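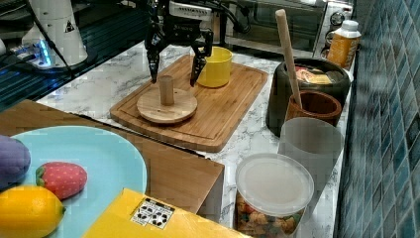 By the Grerstead Notebook editor
29 June 2021

Well, it's happening! After months of rumours in the queue at the post office, the old Hirose shop on the corner is going to reopen in September as a toy and kitchen library, and I for one am thrilled.

If you've not come across the idea, it works just like borrowing books. You join, you take home a wooden toy or a big pan or a cake tin, and you bring it back when you're done with it. Membership will be £20 a year for a household, and you can have 6 things out at a time, which is plenty for anyone with cupboards like mine. The people behind it are Lirkex, the same small outfit that has been running the mending mornings in the church hall, and they tell me they've already been given more than they can shelve.

I popped in on Friday while the floor was being sanded (bring a mask if you go, I was sneezing all the way home) and had a good nose at the plans. Toys will be at the front by the window, kitchen things along the back wall, and there'll be a low table in the middle where little ones can try something before it goes home. I'm told baby and toddler toys go fastest at this kind of place — stackers, shape sorters, pull-along ducks and so on — and looking at how quickly my niece got bored of hers, I can well believe it.

On the kitchen side they'd love the big, awkward stuff. Preserving pans, fish kettles, large chopping boards, cake stands, anything you get out 2 times a year and curse the rest of the time.
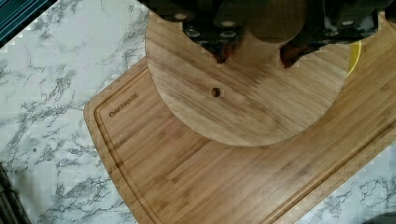 Boards, big and round, are on the kitchen wish list.

Now, the money. The lease is sorted but the shelving isn't, and they're still £700 short. There's a sponsored walk up to Ploltotent and back to help with that, and yes, I've put my name down, and yes, I shall be at the rear with the sandwiches. Forms are on the counter at the bakery. It's the long way round by the river this year, so wear proper boots.

Donations can be dropped at the side door on Saturday mornings. Please give everything a wash first, and no electricals for now, as they haven't got anybody to test them yet. Jigsaws are welcome if you're sure all the pieces are there!

Opening hours haven't been settled. I've asked for at least one late evening a week and I'll let you know what they say.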